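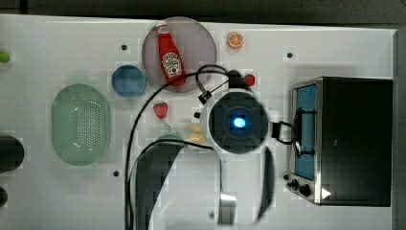
Figure 1. The play kitchen set on the white table, with the ketchup bottle lying across the plate and the colander to the left.

Putting Away the Play Kitchen: a project report by Gwawr Parri and Seidu Adjei

How we came to the subject

Our module asked each pair to pick an everyday task and look at it properly, and I will admit that our first three ideas were much grander than toy strawberries. Seidu wanted to do supermarket shelves and I was very keen on charity shop window displays (I still think there is a project in that for somebody!). Then our tutor, Alistair Carnegie, told us to find something small enough to fit on one table, and Seidu remembered how long it used to take his little cousins to put their play kitchen away, and how cross everybody was by the end of it. So that was that, and we have become very fond of the subject.

The question we settled on was a simple one. When a table is covered in play food and play crockery, what makes it easy or hard to decide where each thing should go?

The set

We gathered our pieces from a few different places, and we think it was better for it, as most family toy boxes are a mixture too. The crockery side is a translucent plate in a mauve sort of grey, a small round blue bowl and a big oval colander in pale green with holes in the base. On the food side the stars are the red ketchup bottle with its white cap, the two strawberries with their green tops, and an orange slice that shows its cut face. There are other bits and pieces besides, and we kept them all in a deep box we called the Berkton box, after the street where Naa Osei found it.

We chose a white table on purpose. In our first try, in March, we used a patterned cloth, and the smaller things simply vanished into it. On white, even the orange slice near the top edge is easy to spot.

What we did

We asked 7 people to sort the set in their own way, one at a time, with no instructions except to carry on until they were happy. Each of them did it twice, the second time with the pieces spread out differently. Fuseini Eshun kept the notes for us and was wonderfully patient, particularly on the afternoon when the heating went off and we all sat there in our coats.

Afterwards we had a chat with each person over a cup of tea and wrote down what they said in their own words. This part took far longer than we had planned, mostly through our own fault, as we kept wandering off into stories about toys we had owned as children.

What we found

Four of our sorters began with the biggest thing on the table, the colander, and used it as a tray for the food. It seemed such a natural thing to do that they looked surprised when we asked about it. One said, "It's a container, so I contained things in it," and we had no answer to that.

The other three built on the plate instead, and here the ketchup bottle caused a good deal of trouble. It is long for the plate, and laid down it takes up nearly all the room, so whoever put it there early on had to take it off again later. Naa thought it belonged with the crockery as "something that lives on the table", while Fuseini was firm that it was food and should go with the strawberries. They had quite a lively discussion about this and, as far as I know, have not yet agreed.

The strawberries were the easiest of all. There are two of them and they match, and every single person put them together. The blue bowl was a close second, usually as a home for the strawberries. The orange slice was the piece most often left until last, and two people forgot it altogether on their first go.

What we would change

We would like more pairs of things, having seen how much people enjoyed matching the strawberries. We would also ask some children, which we did not have permission for this term, and it does feel like a gap in a project about toys. Seidu would like it recorded that he asked for a proper teapot and was overruled on grounds of cost.

Our thanks go to Alistair for the advice, to Naa for the box and to Fuseini for the notes, which are kept in a folder with our sorting sheets for any pair who would like to borrow them next term.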